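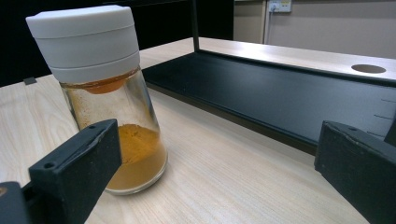

I'd like us to settle the wording on start positions before the next draft of the handling guide goes out, and I'm going to be a pest about it. Right now section 9 says "place the item in the work area," and that's it. Well, my work area is a whole tabletop with a black shelf unit on it! Take a clear jar that's maybe a third full of yellow-orange powder, with a tall white cap on top. Is it in the right place if it's standing out on the wood? Does it have to be a certain distance from the shelf? And does the cap count as part of the item for grip height, or do we measure from the glass? I read the section three times and I still couldn't tell you.

On 2023-09-03 Kaisu Pesonen wrote:

> I don't think we need a number for clearance. People at Pliston
> and Clunov have very different tables and if we write 32 mm
> somebody will have a bench where it can't be done. I'd say
> "enough room for both fingers to open fully" and leave it there.
> Also, can we please drop the line about see-through containers?
> It reads like a warning label.

Kaisu, I'm with you on the first part. "Enough room for both fingers to open fully" is good and I'd paste it in as is. My one add would be that it has to hold for the whole approach path, posts and raised edges included. A tray with a lip is easy to forget when you're only thinking about the spot where the thing ends up.
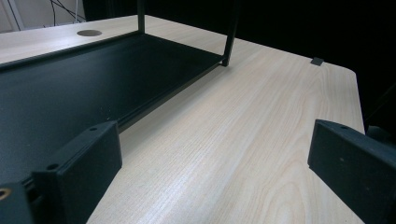

Bare side of the desk, with the shelf tray and its posts at left.

So for a layout like mine I'd write something along these lines:

Keep one stretch of the surface clear for approach. Note any fixed parts on or near it (posts, rims, clips, cable holes) on the setup sheet. If a fixed part moves, start a new sheet.

The last one comes from our Mohamedi runs in December, when we had 33 sheets and two different shelf positions hiding in them. Sorting that out was no fun at all and I'd love to spare the rest of you.

On the see-through containers, though, I'd keep the line. Powder clings to the inside of the glass well above the fill level, so "fill height" means one thing to me and another to whoever reads my sheet. Could we say "top of the settled contents, ignoring residue on the walls"? If it sounds too much like a label we can move it to the notes (I don't care where it lives as long as it's somewhere).

Kaisu, can you send me your version of the Flornix checklist too? I'd rather borrow your table than make another one. I'll merge whatever comes in and repost the section.

Roya Azimi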